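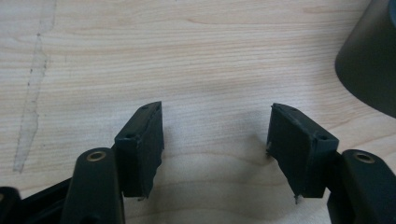 *Light wood table top, with the paler strip at the left.*

## Bump at 148 Hz only when I sit at the desk

**posted by lowshelf_b**

Hello to all. I am mixing at home for three years, mostly DJ edits and some vocals for friends, and I have a problem which I cannot solve alone. My speakers are the small Nurmi pair and they stand directly on the table, on the thin foam pads that came in the box. The audio interface is an Olex with two inputs.

When I measure with the microphone at my head position, I see a bump at 148 Hz. When I move the chair away and measure in the middle of the room, the bump is much smaller. My mixes come out too thin in the car, so I think I am cutting something which is not really there in the song.

I have tried to turn down the low switch on the back of the speakers, but then I lose the bass also, and this I do not want. Is it the table that is making this? And should I buy stands, or is it enough to correct it with an EQ on the output? My budget is 100 dollars, and I cannot drill in the walls because the apartment is rented.

**tapeflutter**

Get stands.

**prendeo_user**

I had a similar case in my previous room, so I will write what I did, in the order I did it.

First please make a simple test that costs nothing. Play a slow sine sweep from 100 to 300 Hz, not loud, and put your flat hand on the table. If you feel it shaking strongly near the same place where your measurement has the bump, then the table is taking energy from the speakers. If you feel nothing special, the sound is more probably reflecting from the surface, or it is the room. These are different problems, and stands help more with the first one.

After that, lift the speakers on something heavy, for example two piles of books of the same height, and measure again with the microphone in exactly the same position. I marked my position with tape on the floor. In my case the bump became 3 dB lower with the books only. Then I pulled the whole table a little away from the wall and it became better again.

About the EQ: I use the Prendeo correction plugin and I am satisfied, but I would put it last. It corrects one point, where your head is. Also do not forget to switch it off before you export the song! I sent one master to Dollden with the correction still on it and they returned it with a polite message.

For 100 dollars you can find used floor stands. Check the height before you pay, the tweeter should be near your ear when you sit normally.

**lowshelf_b**

Thank you both. I made the hand test this evening and the table is shaking quite clearly, a little above 140. Tomorrow I will try with the books and write the new measurement here.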